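Squeeze Tube Club: what we learned teaching a simulated arm to pick stuff up
Speaker notes, Hajar Nasr (please don't read the slides out loud, Hajar)
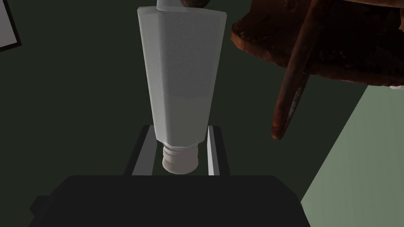
Slide 1: The white tube, cap down, in our simulator.

Say hi, say who I am, thank Evaristo for the projector cable. Ask who has ever written a program that moves something. Wait for hands, even if it feels long!

OK, so this is the tube. We spent most of a semester with this tube. It's wide and flat at the crimped end and it gets skinnier all the way down to the cap, and if you think that sounds easy to grab, I have 961 attempts I'd like to show you (I won't, there's a bus at 4:30).

Point at the cap. The grooves on it are modeled, but there's no label or logo anywhere on the tube - Evaristo Beltrán drew one for us and we never got it to load. It was going to say Pladero, which was his brand name for toothpaste. Pause for Evaristo.

Point at the gap under the cap, with the dark tray below. Everybody in the club wanted to talk about grabbing, and I get it, grabbing is the fun part. But we lost way more points on letting go. Our first script opened the fingers too high and the tube landed on its side and rolled off somewhere behind the table. Somebody will ask about the brown wooden thing on the right. It came with the room pack and we left it in.

SLIDE 2 - how the club runs

We're 3 teams and we share one simulator account on Nivby. Each team gets its own object. Team Vi had the mug, we had the tube, and the third team had a sponge, which I'm still a little jealous of. Everybody uses the same base code, called Clarnix, and you're only allowed to change the grip file and the path file. That rule caused a LOT of arguing in February.

SLIDE 3 - the numbers

Total runs for the club: 3943. Ours: 1522. Of ours, 961 were before we changed the grip height. Say that slowly and let people do the subtraction if they want to.

What we changed: we used to grab around the middle of the body. The sides slope there, so the tube kept sliding down out of the fingers. Then we moved up to the flat end. That was Evaristo's idea and he had it while brushing his teeth, he wants that on the record.

SLIDE 4 - stuff I'd do differently

Write down what you changed BEFORE you hit run. We had a whole folder called "good one maybe" and I still don't know what's in it.
Turn the arm speed way down the first week.
Take turns at the keyboard. I hogged it, sorry team.

If there's time, run the demo. If the demo freezes, go to the backup video on the desktop (the second one, the first has no sound). Then questions. If they ask about joining, sign-up sheet is by the door and you don't need to know any code yet.

Contact the club | Copyright the authors | Back to top
We use cookies to remember your settings. Accept / Manage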